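Progress report to Vurkuvero
Punuvby home-site work, unit name Yan
Period ending 22nd September

Summary

This report covers the setup and upkeep of Yan, the two-arm mobile unit paid for under the equipment part of the grant. The unit is installed at the home site in Pavura and is running daily. Two of the three tasks set for the period are done. The third, the payload check at full reach, has moved to the next period. Spending is within the amount approved.

Setup

Yan came out of the workshop in August and was put back together at the site over two days. The base went in first, then the column, then the arms. The left shoulder mount had been shimmed in the workshop and the shim was kept. Both arms were zeroed after assembly and again a week later. The left arm held its zero. The right arm was off at the elbow by a small but steady amount, which we traced to a mounting plate that had not been pulled down evenly. We loosened it, retightened the bolts in a cross pattern and zeroed the arm again. It has held since then.

The head camera was calibrated after the arms, using the printed board we already had. One thing is still open here. When the base moves and the head turns at the same time, the video smears badly and those stretches are no good for checking gripper position. We have lowered the top turning speed of the head, which helps when the base is slow. We plan to try a shorter exposure next, once we know how much light we lose in the evening.

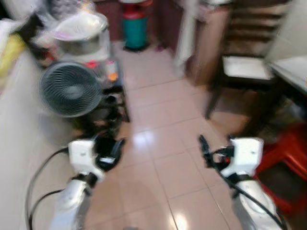 Yan at the Pavura site, both arms forward over the tile floor. The cables run along the outside of the left arm and down the right.

Cable routing

Most of the repair time in this period went to cables. The original routing left too little slack at the wrists. With the left wrist rolled all the way out, the connector at the gripper was taking the load, and on the left side it failed. The gripper dropped off the bus 13 times in one week before we found the cause. We replaced the connector, rerouted the cable with a longer loop, and added a clamp below the wrist so that any pull is taken there.

The right side had shown no faults but was changed the same way. After the change we ran each wrist through its full roll 200 times with the gripper opening and closing. There were no dropouts on either side.

The longer loop has a cost. It stands out from the arm and can catch on furniture in tight spots. The home is narrow in places, with chairs and household goods on both sides of the floor, so we have raised the clearance setting on the base by 20 millimeters. The unit now refuses one turn that it used to make. The operator backs up and comes in again from a wider angle.

Grippers

The finger pads were replaced on both grippers. The old pads had gone smooth at the tips. Grip force was set again after the change, with the same value on both sides. Spare pads are on the shelf for one more full change, and a further set is on order.

Floor and wheels

The glossy tile has been easier on the wheels than the workshop floor, but fine dust builds up on the treads and the base begins to slip on quick stops. Wiping the wheels at the start of each day has taken care of it. Reflections of the overhead light on the tile also gave us some false readings from the front depth sensor. We masked the lowest part of its view and have not seen the problem again.

Running time

Yan logged 70 hours of powered operation in the period. The longest stop was the connector repair, which took the unit out for three days while the part was shipped. All other stops were under an hour.

Next period

Payload check at full reach, both arms.
Exposure test on the head camera, day and evening.
A lower-profile cable loop, if the sleeve we have asked for is flexible enough.
Written daily check sheet for the operator, covering wheels, clamps, pads and zero position.

We are not asking for any change to the budget. If the sleeve does not work out, we may ask to move a small sum from spares to machining so that a cable guide can be made. We would send that request separately, with a drawing and a quote.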